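Robot Learning from Demonstration
Lecture 7: Collecting two-handed data without a robot
Instructor: Sheila Crabtree
Lab sections: Jamie Dawber

Reading before lab: the Brekden notes on imitation learning, section 3. Bring questions about the action format.

1. Where we left off

Last time we trained a policy on teleoperated demonstrations. The operator drove the arm, and we recorded joint angles and camera frames. The method works, but collection is slow and every demonstration is tied to one arm. Today we look at hand-held grippers. A person holds the gripper, does the task directly, and the camera on the tool records what the policy will later see.

2. What gets recorded

For each gripper we want three streams:
Wide-angle video from the tool
The tool's position and orientation over time
The finger opening

The action at each step is the change in tool pose plus the target opening. We write it relative to the current tool pose – not to the table or the room – so that a demonstration can be used with a robot base in a different spot.

3. Adding the second hand

With two grippers we also need the pose of each one in the other's coordinates. If both trajectories are correct on their own but the transform between them is off, the replayed motion can pull on the object or miss it. This is the main source of error in the Gultitz set, which we use for the homework. It has 77 two-handed episodes. Split by episode when you make your validation set. Splitting by frame puts near-copies of the same moment on both sides and makes the loss look better than it should.

Clock offset matters too. Estimate it for each pair of recordings before you compute the relative pose.

Views from a gripper camera, power strip task:
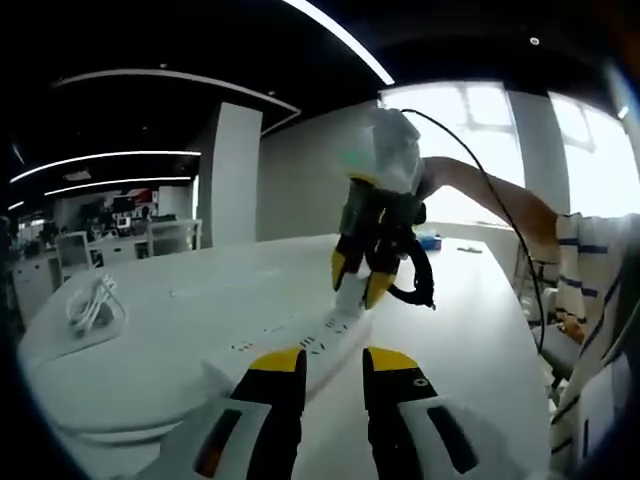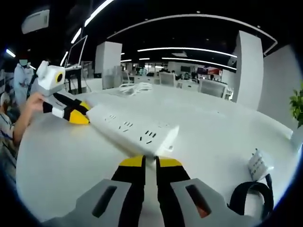 Relative pose can be checked in two ways. The first is to compare the two trajectories in a shared map of the room. The second uses the video: when one tool's camera sees the other tool, we can estimate its pose from the image and compare. In both views the second gripper is visible at the power strip, holding the plug in the first and the end of the strip in the second, so either one could be used for this check. Pillars and ceiling lights in the background also give the tracker fixed features to follow. Frames where the second tool is hidden should be skipped and marked as missing – do not fill them in with zeros.

4. Homework

Use episode 1717 from the extra folder. Plot the relative position of the two grippers over time, then shift one clock by 3 frames and plot it again. Write a short paragraph on which parts of the motion change most.

Due 12/14/25. Send file problems to Jamie.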